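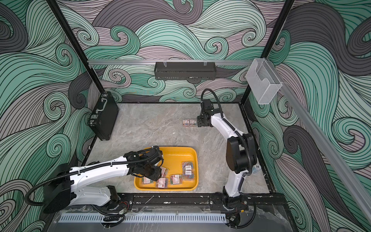
tapegun52

So I finally went to the Likorik open day, the one at the Treditz building. Posting my notes because a few of you asked in April if it was worth the drive. For me it was, and it's 19 miles each way, mostly behind trucks.

I run packing for a small office supply place, so I skipped the welding hall and went straight to the two-arm cell. I stood there for nearly 52 minutes! The person running it let us ask whatever we wanted and didn't try to sell me anything, which was nice. They do have a mailing list.

kitbench
Posted 13 Jun 2018

Was it the same demo as last year? I walked out of that one. Two arms, one tray, and I could have done the whole job while they were still setting up. 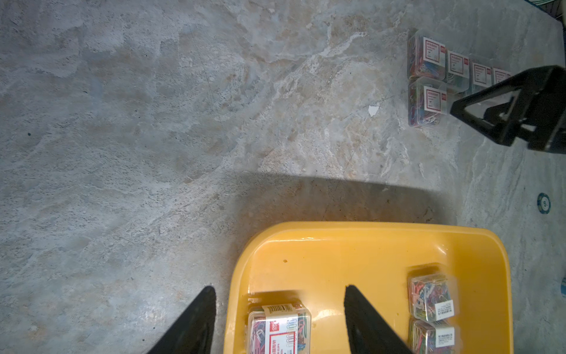
tapegun52

My own headache is small parts in small packs. We do 500 kits in a good week, and every kit has something in it that slides, rolls or hides under something else. So I wasn't watching the speed at all, I was watching how the fingers got in between things. Clear boxes full of paper clips in every color, on a shiny yellow tray, are pretty close to my worst shelf (ours is push pins, same idea). I asked if see-through packaging gives the cameras trouble and got a real answer, something like "yes, and glare is worse."

kitbench

OK, but that's a nice tidy tray. Come look at a tote at the end of second shift.

Likerel_fan

I was there in the afternoon and I'm with tapegun on this one. Kitbench, you keep comparing it to a person. I compare it to the Likerel unit we have at work, which needs every part in a molded pocket or it just stops and beeps. Boxes lying at whatever angle is a big deal to me.

Also I loved the swirly walls. My kid wants that for a bedroom.

kitbench

Sure, and what does the thing cost? The handout I got had everything in it except a price.

tapegun52

No price for me either, I did ask. They said it depends on the cell. I figured that would be the answer.

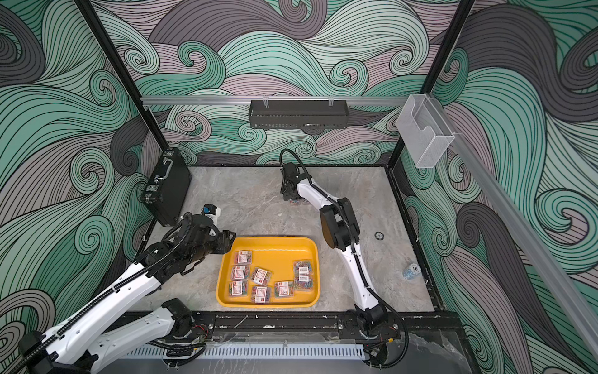 Anyway, the other thing I wanted to know was how the two arms stay out of each other's way, because our bench is narrow and I can't give up any more floor. They told me most of the planning time goes into that part. I believe it. I have enough trouble with two people at one bench.

Likerel_fan

Did you see the Chareonsuk booth by the stairs? They had a label checker I liked better than anything with an arm on it.

tapegun52

Missed it completely! Was that the one with the long line?

Likerel_fan

Yep. Worth the wait. I have their flyer somewhere, the model is the 455. I'll scan it when I find it.

kitbench

Now a label checker I'd pay for. Post the flyer please.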